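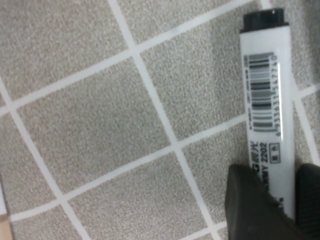

Rotulador blanco con tapa negra, sobre las baldosas grises.

Los rotuladores son mi cruz. Los encuentro en los bolsillos, entre los cojines, debajo de la impresora... y claro, cuando por fin necesito uno, ¡pinta gris clarito! Así que os cuento cómo me organizo yo con la mesa de trabajo, por si a alguien le sirve.

Lo primero, probarlos todos en un papel viejo. El que no pinta va fuera, sin pena. Los que sobreviven los guardo tumbados (los de pizarra sobre todo, que de pie con la punta hacia arriba se me secaban enseguida) y en el portalápices dejo solo bolis, tijeras y el lápiz bueno.

Luego vienen los papeles y los libros gordos. Catálogos de feria, por ejemplo: pesan, ocupan media mesa y da apuro tirarlos. Yo les doy hasta abril. Si para entonces no los he abierto, arranco las páginas que me interesan, las meto en una funda y el resto al contenedor azul. 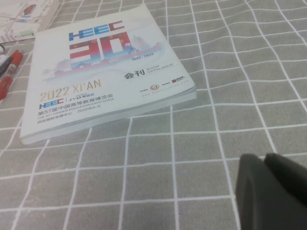 Szymon Cieślak me escribió que él no arranca nada: pega una nota en la portada con los números de página y coloca los tomos de canto en un revistero, porque apilados siempre acaba queriendo el de abajo. Pues le he copiado lo del revistero, Szymon, ¡gracias! El mío es un Hundow de cartón, aguanta bastante más de lo que parece.

Los folletos y planos plegados van aparte, en un sobre grande. Y si tenéis mantel de tela en la mesa, como yo, estiradlo bien antes de poneros a escribir, que con una arruga debajo del folio no hay letra que salga derecha. Para manchas de rotulador, un poco de alcohol en un algodón, a toquecitos y probando antes en una esquina. 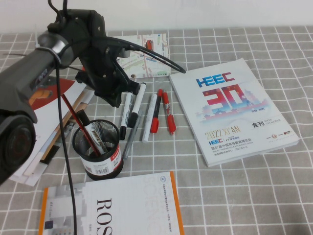
Texto: Sunee Kongkaew | 25 de junio de 2024 | Trucos de casa

Me quedaban los cables, que en mi mesa se reproducen solos. Una brida floja cada tanto, sin apretar a lo bruto, y el sobrante de la brida se corta a ras para que no arañe. Para los que enchufo y desenchufo mucho prefiero una tira de velcro; compré un rollo por 400 céntimos, o sea, cuatro euros, y todavía me dura.

La semana que viene, el cajón de las pilas.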